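## 4. Setting the breakfast table

Do this after the backdrop is up and the letters are fixed to it (section 3). The Hillitz table set packs into 2 crates.

1. Wipe the tabletop and let it dry.
2. Stand the toaster at the left end of the table. Put one slice of toast in the slot so that the top shows.
3. Set the round beige plate next to the toaster and lay the two pieces of meat on it.
4. Place the divided tray to the right of the plate, handle toward the front.
5. Fill the tray by compartment – dark red beans upper left, green mung beans upper right, yellow soybeans lower left.
6. Stand the white bottle with the green cap near the right end, close to the backdrop.

**Note:** The lower right compartment stays empty at this stage. It is filled in section 5. 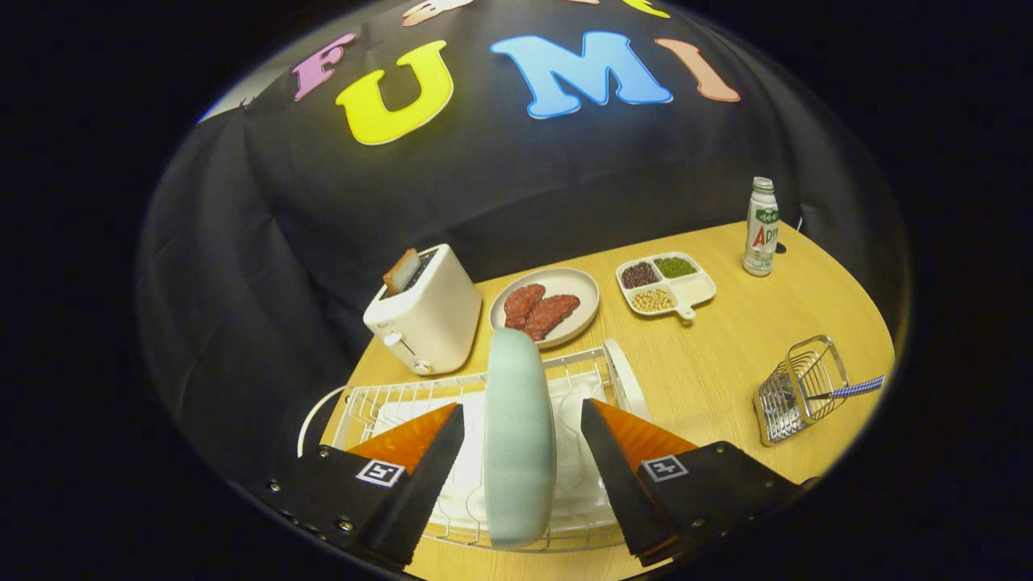

### Cautions

- Do not plug in the toaster. It is for display only.
- Do not lean on the fabric when placing the bottle. Pulling on it can loosen the letters.
- Keep dry beans away from children under 2.

### Refilling the tray

One 700 g bag of each bean lasts a full season. Pour slowly and pick out strays before they mix – sorting them later takes far longer. To order more, write to Ourania Ververidis at Hillitz before 9 a.m. on Saturday.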